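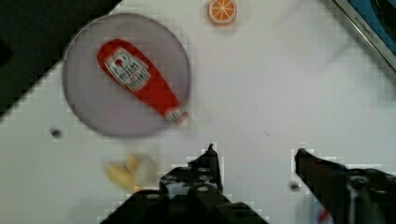
4.2 Screen brightness and how long people keep reading

We turn now to the part of the study that took the most patience, both from us and from the good people who agreed to sit with a tablet in their laps for the better part of an evening. The question was a simple one on its face: when readers are free to set the brightness of a small tablet however they like, do they leave it alone, and does the setting they choose have anything to do with how long they go on reading?

We recruited 53 adults through two public libraries in Wurnside, and 50 of them finished every session. The three who dropped out did so for reasons of scheduling, and we have left their partial records out of the analysis below. Each reader was lent a Dakura tablet with the automatic brightness turned off, loaded with the same small shelf of short stories, and was asked to read in whatever chair and under whatever lamp they would normally use at home. We did not ask anyone to sit up straight or hold the device at a set distance, although an earlier draft of our protocol did, and we are grateful to Younes Ragab for talking us out of it.

The logging software, which we call Zuccaro, wrote down every change to the brightness slider along with the time it was made. It kept no record of what was on the page. Across all the finished sessions it captured 729 changes, and a good many of these came in the first few minutes, while readers were still getting settled. After that the slider was mostly forgotten. Readers who began in daylight and went on past sunset tended to lower the brightness in one or two large steps – often well after the room had grown dark – and only a handful made the small, steady corrections that an automatic sensor would have made on their behalf.

Session length is harder to talk about with confidence. The longest sitting ran to 162 minutes, and it belonged to a reader who never touched the slider at all. Readers who settled on a middle setting did read longer on the whole than those who stayed near the top of the range, but they were also more likely to read in the evening, and we cannot pull those two things apart with the data we have. Rekha Raju has suggested a follow-up in which the hour is fixed and only the lamp changes, and we would very much like to see that done.

One smaller finding may be of use to designers. When we asked readers at the end to guess what brightness they had been using, most of them guessed too high. Several were surprised to be shown their own record, and one asked to see it twice. We take this as a mild argument for showing the setting as a plain number somewhere in the menu, as the older Jelavwood readers did, in addition to the slider – though we admit that our sample is small and that library patrons may be fonder of numbers than most.

Figure 4. Ketchup bottle lying diagonally across a round plate on a white tabletop.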